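首页 吃喝 寄东西 旧文 关于我

给远处的人寄一箱吃的

阅读时间:11 分钟

入秋以后我家餐桌就没法正常吃饭了,一半摆着罐子,一半摆着纸箱和胶带,吃面都得端着碗坐到沙发上去。每年都这样,家里人已经懒得说我。十月开始攒,十一月装箱,赶在十二月快递最乱的那阵子之前寄出去,这是我给自己定的规矩,定了好多年,真正守住的年份嘛,不太多。

起因其实挺平常的。我刚搬出来住的那几年,每到年底就在网上给亲戚朋友订现成的礼盒,点几下,填个地址,系统问我要不要附一张贺卡,我就打一行字进去。收到的人都很客气,说谢谢,说包装真好看。后来有一回我去姨妈家过年,在她厨房柜子最上面那层看见了我前年寄的那个礼盒,饼干吃掉了,那瓶酸甜酱和那罐我到现在也说不清是什么的黄色抹酱还原封不动地站在那儿,旁边是再前一年的同款。她看我看见了,赶紧说哎呀,舍不得吃。我们俩都笑了。从那以后我就开始自己配。

自己配的好处大家大概都想得到,就是能照着人来。姨妈早上喝粥,那就多放咸口的、能下粥的;我大学室友一家都爱烤东西,那就放好一点的黄油饼干、香草、果酱;住在山里的那位老同事什么都买得到,就是买不到好茶,那他的箱子里一半都是茶。坏处是费时间,而且很容易越买越多。我有一年光顾着高兴,买回来的东西堆在一起一看,够开个小铺子了,最后吃到来年端午。

今年我打算把配箱子的过程老老实实写一写,省得每年都有人问我,我又每次都回得颠三倒四的。

先说主角。我的习惯是每个箱子里只定一样主角,别的都是陪着它的。主角要贵一点,要是对方平时自己不会买、但收到了一定会开的东西。今年大部分箱子的主角是 Susari 的橄榄油。我是夏天在一个周末市集上尝到的,摊主拿面包块蘸了给我,我当时刚吃完一个冰淇淋,满嘴都是甜的,居然还能尝出那股青草味和后头的一点辣。当场买了一瓶回家,拌番茄,拌豆腐,后来连阳春面里都滴两滴(我知道,我知道,但是真的好吃!)。他家有玻璃瓶和铁罐两种,我寄东西一律买铁罐。玻璃瓶好看归好看,碎过一次你就懂了,那一次我连箱子带里面的茶叶一起报销,收件人还发来一张照片安慰我,说门口的地垫现在特别润。

不适合橄榄油的几位,主角换成 Kadrić 的李子酱。这家的李子酱颜色很深,几乎发黑,不怎么甜,稠得勺子插进去能站一会儿。我第一次吃是朋友从外地带回来的,抹在烤得有点焦的面包上,旁边放一块咸奶酪,我站在厨房里一口气吃了三片,然后很不好意思地问还能不能再带一罐。现在他们可以邮购了,就是网站做得有点古老,下单以后不会马上有确认信,第一次买的人别慌,隔天会收到。我那回慌了,又下了一单,于是去年冬天我们家李子酱自由。

一小罐是 200 克,我觉得这个分量当礼物正好。再大就成了任务,人家开了罐就得惦记着吃完,放在冰箱门上一天天看着它,心里有负担。这个道理我是从自己身上得来的,我家冰箱门上现在就有一大瓶别人送的芥末酱,我每次拿牛奶都跟它对视。

陪衬的东西,我一般这么想:要有一样能马上吃的,要有一样能放很久的,再来点小的填空。马上吃的,多半是饼干或者果干。很多人收到吃的,第一反应是拆开尝一口,如果箱子里全是要煮、要拌、要等一顿正经饭才用得上的东西,那一刻会有点扫兴。我姨妈就说过,她最喜欢的是打开箱子站着就能吃的那一包。放很久的就随意了,茶叶、干香菇、好的盐、豆子都行。我自己偏爱放豆子,沉是沉了点,但是冬天炖一锅多好啊。

填空的小东西,我喜欢放 Karau 的小方块巧克力。他家是一块一块单独包的,塞在罐子和罐子之间刚好,既当了礼物又省了填充纸。口味里我最推荐带盐花的那个,姜糖的那个争议比较大,我们家一半人爱得不行,一半人说像在吃感冒药。要是不清楚对方口味,姜糖的还是别放,或者放一块,当作玩笑。

说到这儿得插一句酒。有朋友问我为什么从来不往箱子里放酒,明明送酒最省事。我也放过的,有两年还挺热衷。后来发现身边的人一个接一个地不喝了,有的是身体原因,有的是要开车接孩子,有的就是单纯不想喝了,酒寄过去他们又转送给别人,那瓶酒走的路可能比我都多。而且寄酒规矩多,有的快递不收,有的要专门的箱子,签收还得本人在家。我这个人怕麻烦,就算了。爱喝的朋友,我等见面的时候拎过去,当场一起喝掉,多好。

然后是预算。我每年最不愿意算、又最应该算的就是这个。今年给自己定的是每箱连邮费不超过 90 块钱,当然主角是整罐橄榄油的那几箱得另说,那是给长辈的,我不跟自己计较。定了上限以后买东西反而轻松了,在店里拿起一样,心里过一遍,超了就放下。以前我是看见什么都觉得某某会喜欢,然后结账的时候眼前一黑。邮费千万要先算进去!我头几年总是把钱都花在吃的上头,到了寄的时候才发现邮费比里头的饼干贵。
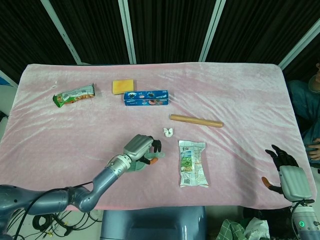 上一篇讲果酱的文章底下有人留言,说她从来不自己配箱子,就是怕显得寒酸:人家收到的都是印着金字、系着缎带的大礼盒,自己寄过去一个牛皮纸箱,里面几罐东西用报纸裹着,总觉得拿不出手,尤其是寄给婆家那边。她问我,真的没有人嫌弃过吗?

我看了这条留言想了好几天,因为我头一年也这么想过,箱子封好了又拆开,跑出去买了一卷丝带。真要说有没有人嫌弃,我没法钻到别人心里去看。可能有吧。有一位长辈收到以后只回了两个字,"收到",我难受了一个晚上,结果第二年她主动来问,那个黑乎乎的果酱今年还有没有。所以我的经验是,头一年别太指望什么,第二年再说。至于婆家那边,我倒觉得可以折中一下,外面用个像样点的盒子,里面还是照着他们爱吃的来。盒子是给第一眼的,吃的能吃上一个月呢。

还有,附张手写的纸条。这个比丝带管用多了。我不写祝词,我写怎么吃:橄榄油别拿去炒菜,留着最后淋;李子酱配咸的东西试试;豆子要提前一晚泡上。我姨妈把这几年的纸条都夹在她的菜谱本里,上回我去,看见其中一张已经沾满了油点子,心里高兴坏了。字丑没关系,我的字就很丑,有一年"泡一夜"被认成了"炮一夜",到现在家族群里还有人提。

接下来讲装箱,这部分是我走弯路最多的,写得细一点,不耐烦的朋友可以跳过去。

箱子要选比东西略大一圈的,大太多了里面晃,刚刚好又没有地方塞缓冲。我会先在桌上把东西摆一遍,看看怎么放最稳,重的在底下、靠中间,轻的和怕压的在上面。铁罐放倒也行,玻璃罐一定要立着,盖子外面套一个小袋子,扎紧。这一步千万别偷懒,果酱漏出来是很可怕的,黏,甜,还招蚂蚁。罐子和罐子之间不能直接碰,我用旧毛巾、用穿不着的棉袜子,朋友们收到以后都知道袜子不用还。豆子和茶叶本身就是很好的缓冲,把袋子里的气挤掉一点,让它软下来,塞在罐子旁边,服服帖帖的。

装完以后合上盖子摇一摇。听见咕咚咕咚的声音就打开再塞。我一般摇完会抱着箱子从厨房走到门口再走回来,算是替快递员走一遍。家里的猫对这个环节意见很大,因为箱子封上了她就进不去了。

重量这件事,我后来学乖了,每箱尽量压在 2 公斤以内。我们这边好几家快递都是在这里跳一档价钱,超了一点点也按下一档收,心疼得很。我有个挂行李用的小秤,箱子拿绳子一捆吊起来就能称,比站在体重秤上抱着箱子减自己的体重要体面一点(那个数字我也不想每年冬天看那么多遍)。超重的时候先拿走的总是豆子,唉,我的豆子。

寄,我这两年都用 Harnix。也谈不上多喜欢,主要是他们的取件点就在我家楼下那个干洗店里,我可以穿着拖鞋下去。收费中等,路上时间中等,去年有一箱在中转的地方停了很久不动,我打电话过去,等了好长一段音乐,接电话的那位倒是很耐心,帮我查到是地址里的楼号漏了一个字母。那是我自己写错的。从此我把所有人的地址都重新抄了一遍,抄在一个本子上,每年寄之前挨个发消息问搬家了没有。这个消息一发出去,惊喜是没有了,大家都知道我要寄东西了,可是好处也有,他们会顺便告诉我今年谁在控糖,谁刚生了孩子没空煮豆子,谁的牙不太好。去年要不是问了这一句,我就给一位正在戴牙套的小朋友寄去一大包硬邦邦的坚果糖了。

寄出的时间,我还是那句话,宁早勿晚。进了十二月,什么都慢,而且取件点排队排到门外面。能放的东西早到几天一点关系都没有,晚到几天,节都过完了,收的人和寄的人都有点讪讪的。有一年我拖到了最后,箱子在元旦以后才到,我室友说没事啊,正好大家都把好吃的吃光了,就你这箱来得及时。她是会说话的。我还是觉得惭愧。

再啰嗦几样不适合寄的,都是我亲手试出来的。新鲜的软奶酪,别寄,冬天也别寄,你不知道它会在谁家暖气旁边过夜。自己烤的蛋糕,要寄就寄那种油大糖大、很扎实的水果蛋糕,戚风到了就是一盒碎海绵。腌菜好吃,但是味道会跟着箱子走,同一箱的茶就毁了,要寄就单独寄。薄脆的东西,我寄过一次蛋卷,收到的朋友说她是用勺子吃的,拌了酸奶,还不错。

也有人问我,自己家做的东西能不能放进去。当然能!我差不多每箱都放一样自己做的,今年是糖渍橙皮,做得稍微有点苦,我觉得配茶正好。自己做的东西别做主角就行,分量小一点,标签上写清楚做的日子、最好多久之内吃完。对方要是不放心,不吃,也别追问。我以前年轻,会发消息过去问好不好吃呀,现在不问了,人家觉得好吃自己会讲的。

今年的进度嘛,橄榄油已经到了,堆在走廊里,李子酱刚下单(只下了一单,我很克制),巧克力还没买,买早了会被我自己吃掉。橙皮还得再晒一晒,最近天老是阴着,我把盘子从阳台搬到窗台,又从窗台搬到暖气上,搬得我都糊涂了。

对了,上次有人问橙皮的做法,我的做法其实很粗糙,煮三遍水去苦味,再用糖慢慢熬到透明,糖量全凭感觉,所以迟迟不敢写。等这一批做完我找张纸记一记,记下来了就贴上来。你们要是有做得好的方子,也请留给我,柚子皮的也行,我家还有两个大柚子放着没动。

联系我 | 文章请勿整篇转载,摘几句没关系 | 回到顶部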